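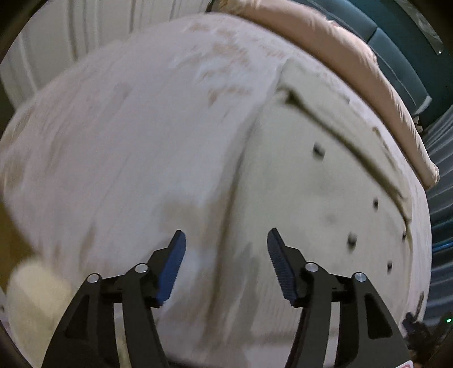
床上试夹,蓝色指垫,被子还没叠。

上午把两只手持夹爪的指垫都换成了蓝色的。旧垫子是去年九月打的,齿太浅,夹毛巾还行,夹厚被面就打滑。新垫子的齿深了一点,是照 Yanling Feng 给的图改的。她的意思是先别动连杆,一次只改一样,不然出了问题不知道该怪谁。我照办了。

打印机用的是 Drakum 的软料,第一卷受潮,拉丝很厉害,扔了两个半成品。第二卷烘了6小时再打,好多了。垫子用双面胶加螺丝固定,左边那只孔位偏了一点,拿锉刀修了一下才装进去。修的时候把拇指蹭破了,贴了创可贴,下午拧螺丝不太方便。

连杆还是原来那套,黑色的板,三角形的镂空是为了减重。连机身带电池称下来206克,比上一版轻,手腕举久了还是酸。握把的角度应该再往后收一点,这件事排到下个月。

Seon-mi Choo 中午打来电话,问数据什么时候能传给她。我说先把夹持调顺,再谈录制。她那边在 Vallanau 租的工位月底到期,机械臂要搬到 Arboleda 去,搬完还得重新标定,所以也不急这几天。她提醒我夹爪开合的零点每次开机都要重做,上次我漏了一回,后面的开度读数全是偏的,她花了一个晚上才找出来。我把这一条写在纸上,贴在工具箱盖子里面。

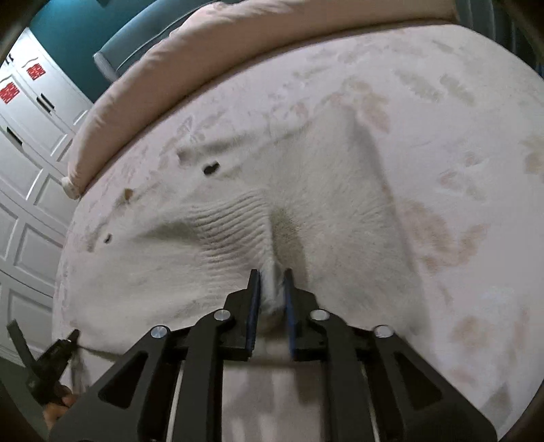

家中,2024年1月28日

下午换成衣服来试。米白色的一件,绒面,软,中间有一段罗纹。平铺在粉色花床单上,两只夹爪一边一只。先夹罗纹旁边的料子,捏起一道褶,再往上提。难的是绒面:指尖压得轻,只带起一层毛;压得重,连下面的床单一起夹上来。试下来,指尖先斜着往前推一点,让布自己拱起来,然后再合,成功的次数多一些。这个动作用手做很自然,将来让机械臂学,不知道要录多少遍。Seon-mi 说至少400遍,我觉得她说少了。

右手那只合拢以后,两片垫子下端有一条小缝,薄料子大概会漏。检查了一遍,销子没松,应该是垫子底座打薄了。晚上把模型底部加厚,重新切片,明早开打。

另外记几件小事:

- Brukley 的扳机弹簧偏硬,食指按久了发麻。订了软一号的,没到货。
- 左手那只的线要重新走,现在绕着握把,转腕会扯到接头。
- 镜头边缘变形厉害,床沿拍出来是弯的。标定板在 Yanling 那里,下次见面拿回来。
- 中号螺丝快用完了,补一包。

收工前又夹了2轮被子。被面鼓,夹爪伸下去角度不好找,得先用指背压一压。新垫子咬得住,提起来没滑,比旧的强。快速移动时画面糊得厉害,下次把快门调快,卧室灯不够亮的话把工作台那盏搬过来。

晚饭吃得晚,面条。吃完把衣服叠好放回衣柜,夹爪擦干净收进箱子,电池拿去充电。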